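4.2 침대 옆이라는 작은 창고

객실에서 물건이 제일 안 줄어드는 데가 어디냐고 물으면 저는 망설임 없이 침대 옆이라고 답하겠습니다. 책상도 옷장도 아니고요! Stustdale의 숙소에서 객실 60곳을 두 차례씩 돌며 물품 목록을 만들었는데, 침대 옆 가구에서만 221점이 적혔습니다(4.1절의 욕실 목록과 겹치는 물건은 뺐습니다). 처음엔 제가 잘못 센 줄 알고 Kneath 양식으로 다시 옮겨 적어 보기까지 했어요.

재미있는 건 숫자보다 섞이는 방식입니다. 생수, 전기 주전자, 헤어드라이어처럼 숙소가 갖춰 둔 비품이 있고, 충전기나 거치대처럼 손님이 들고 오는 물건이 있지요. 목록을 짤 때는 이 둘을 깔끔하게 나눌 수 있을 줄 알았는데 막상 방에 들어가 보니 경계가 자꾸 흐려졌습니다. 특히 천 주머니가 골칫거리였어요. 비품을 담는 주머니인지 손님 소지품인지 겉만 봐서는 모르겠더라고요. 그래서 주머니는 내용물과 따로 적고, 주인 칸은 비워 두기로 했습니다. Ninetti 분류표에는 이런 빈칸이 허용되지 않아서 표 3에서는 '미정'으로 옮겼습니다.

전선도 할 말이 많습니다. 저는 전선을 본체에 딸린 것으로 보고 따로 세지 않았는데, 정리하는 쪽에서 보면 이게 꽤 불공평한 처리예요. 드라이어 몸통은 한 손이면 치우지만 줄까지 접어 넣으려면 손이 하나 더 가니까요. 5절에서 정리 부담을 이야기할 때 이 문제로 돌아오겠습니다. 침대 옆 가구와 그 주변의 물건은 그림 2에 실었습니다.
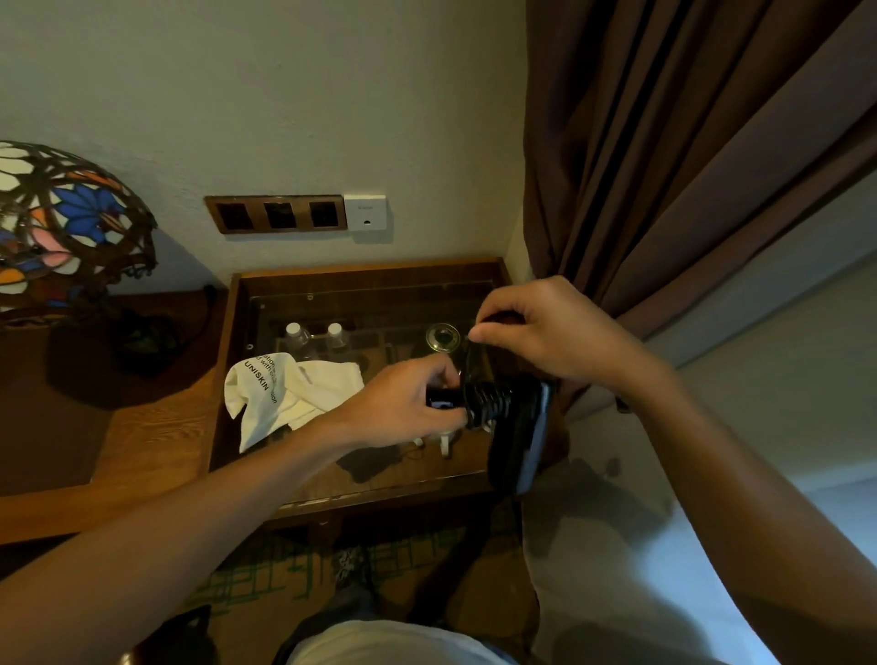
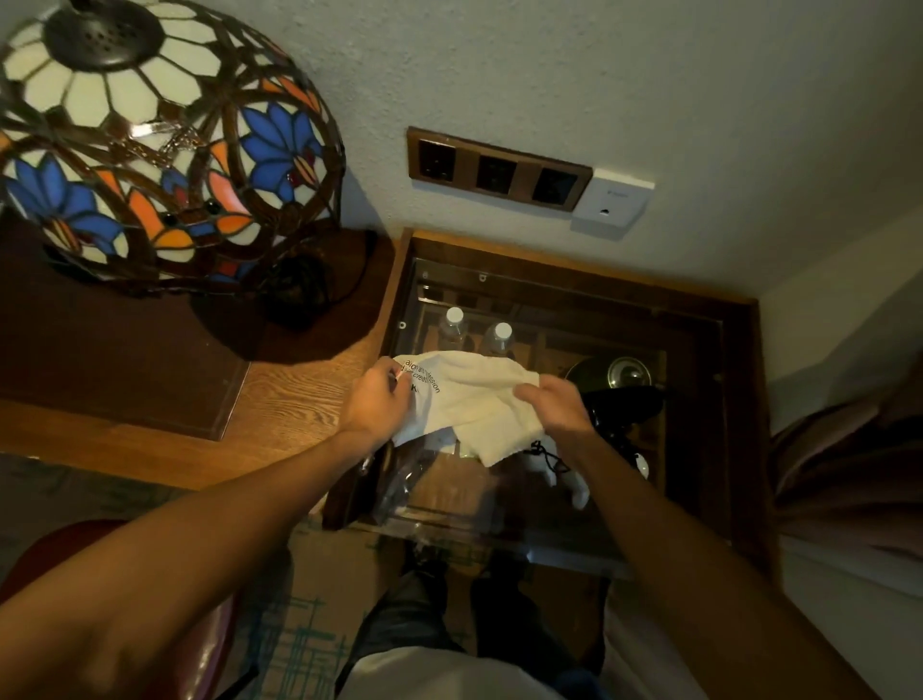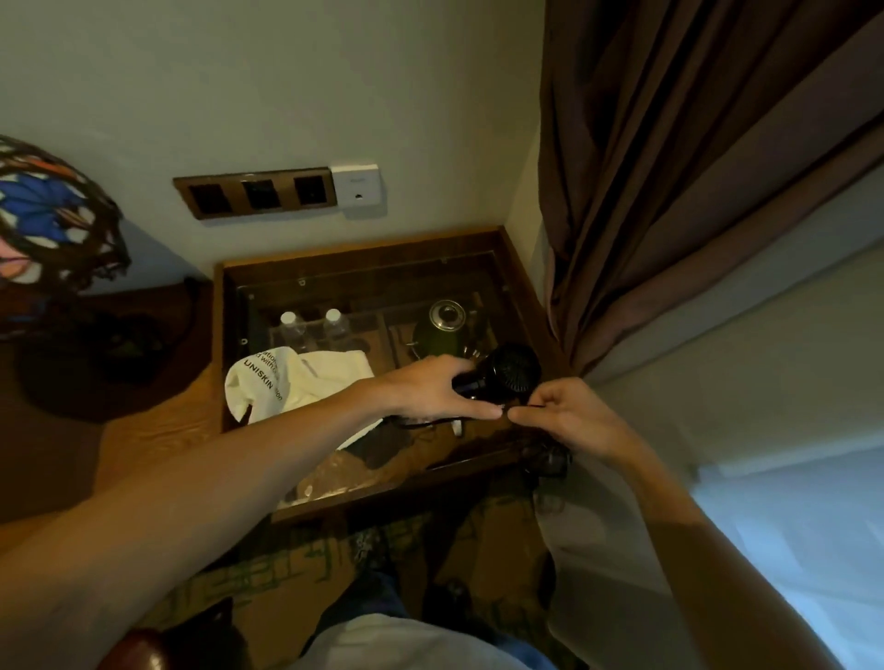 그림 2. 침대 옆 나무 가구와 스테인드글라스 램프. 흰 뚜껑 생수병과 글자가 찍힌 천 주머니는 세 장에 모두 나온다.

초고를 읽은 Alun Cadwaladr는 주머니를 '미정'으로 두는 데 반대하면서, 손님이 떠난 뒤에도 방에 남는 물건이면 비품으로 적는 편이 낫고 판단은 퇴실 후로 미루면 된다고 했다. 다만 그러려면 체크아웃 직후에 한 번 더 돌아야 하고, 두고 간 물건까지 비품이 되어 버리는 문제는 자기도 아직 풀지 못했다고 덧붙였다.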